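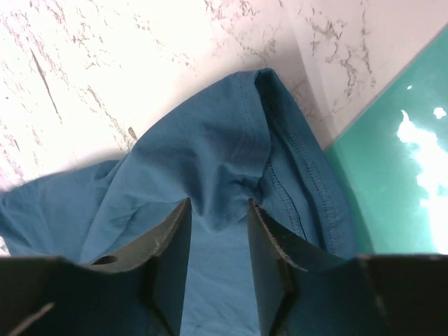
3. Finding the edge of the cloth

This is the part of the project I got stuck with, and I ended up loving it! The job sounds simple: look through the wrist camera, pick a spot on a garment's edge, and send the arm a grasp point. Ayantu wrote the arm side and Hernán did the planner (we called the whole thing Gultance, don't ask), so everything between the camera and the planner was mine.

My first version went by colour. Blue cloth on white marble should be a gift, right? Mostly it was, but the brown veins in the marble kept turning up as little bits of "edge", and the shine on the green surface did the same. So I threw out any blob that didn't touch the main patch of cloth, and masked the two fingers with a fixed shape, which works fine until somebody changes how far they open. I forgot that twice.

The harder bit was hems. A fold and a hem look awfully similar up close, and if you grab a fold you lift the middle of the shirt and get a lump. Rosaura suggested looking for stitching, so I trained a small network on 90 labelled frames to mark seam lines, then scored each candidate point by how close it sat to one. Labelling took me most of October and I never want to see an overlocked seam again.

Results

With colour only, 57 percent of the grasp points landed on a real edge. I don't have a fair number for the seam version yet, as I only got through 20 frames before our lab time ran out. It still gets fooled where layers open up at the top of a pile, and it'll happily choose the back layer over the front one.

Next I'd like to feed in the last 3 frames together, so the point stops jumping around while the arm moves in. Hernán's planner really hates the jumping.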